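Four nights in Clakow, and the tax that wasn't on the booking

2023-09-11

We got back from Clakow last week and I have been putting the receipts in order, which is how I came to spend an evening reading about tourist taxes. I should have done it before we went.

The flat was booked in March through Dasuletti. The total came to £213 for four nights for two of us, and the page said all fees were included. When we arrived there was a laminated notice on the inside of the front door asking guests to pay the visitor charge in cash, in an envelope, before leaving. It was a small sum per person per night and I don't object to it. I did object to finding out about it at eleven at night with nothing in my purse but a bank card.

The next morning I went to look for a cash machine. The nearest one was out of order and the second charged a fee of its own, so the tax cost us more than the tax. We had coffee afterwards and I read through the booking again on my phone. The charge was in there, under house rules, after the part on recycling and before the part on not hanging towels over the balcony.

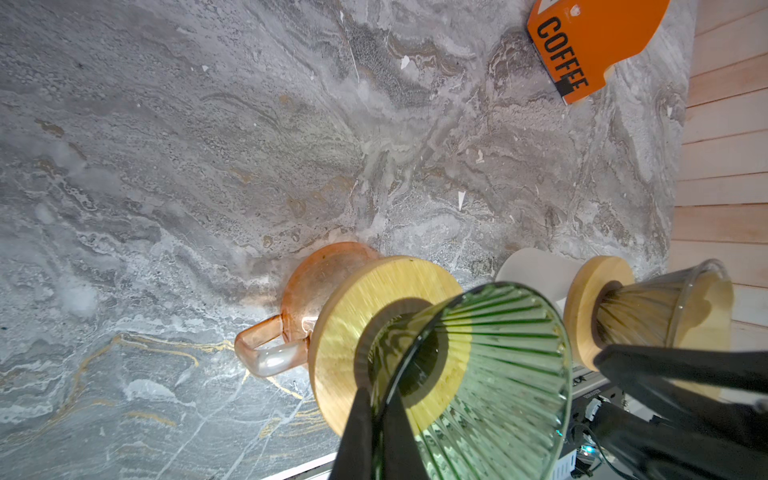
The rules themselves are simple enough once you find them. Clakow charges every adult staying overnight, for up to five nights in a row. After that you stay free of charge, though the register starts again if you move to a different address. Children don't pay. Hotels collect it at the desk and most of them take cards. Flats are supposed to collect it too, but how they do it is left to the owner, and that is where the envelopes come in.

I wrote to Dasuletti when we got home and asked why the charge wasn't in the total. The reply took two days and said that local taxes are set by the town and may be collected separately by the host. That is true, but it doesn't answer the question. If the site knows the address, the dates and the number of adults, it knows the tax. Other sites manage to add it as a line at the bottom. I have asked again and will put the answer here if one comes.

We took the ferry over to Jikside on the third day and it was done quite differently there. Jikside has no overnight charge at all. Day visitors pay when they buy the ferry ticket, and the ticket shows it as a separate amount, so you can see what has gone to the boat and what has gone to the island. The toilets by the landing were clean and open, and there was a board in the waiting room saying what last year's money was spent on: path repairs, mostly, and a new handrail on the steps to the chapel. I didn't see anything of the kind in Clakow, although I may have missed it.

People who live in these places must be tired of hearing visitors grumble. The old streets in Clakow were full from ten in the morning, the bins by the harbour were overflowing by lunch, and somebody has to pay for emptying them. I would sooner it was me than the woman trying to get her shopping up the hill past a tour group. I'd only like to know the price when I book.

A few practical things for anyone going. Take coins. Ask the host for a receipt, as the owner has to give you one if you ask and ours did so without any fuss. The Sorensen bus from the airport drops you by the lower gate, not the station as the timetable suggests – it is a steep walk up with cases. The last ferry back from Jikside leaves earlier on Sundays.

I put a shorter version of all this on the forum where I first read about the flat, and got a few replies over the weekend. 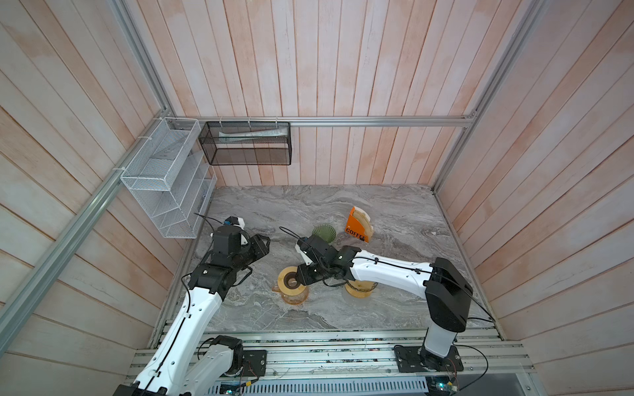 Dasuletti hosts can add the tax to the total if they tick a box when they set up the listing, according to one reader who lets out a room further down the coast, and most leave it unticked as the money then reaches them weeks after they have had to pay the town. I hadn't thought of that. It explains the envelope, and it makes me a little less cross with the owner, who was pleasant throughout and let us leave our bags until the afternoon.

Another reader said the town is looking at an online payment page for next year, with a code to show the host. I'd use it. We would like to go back in spring, before the crowds, and see the upper town properly.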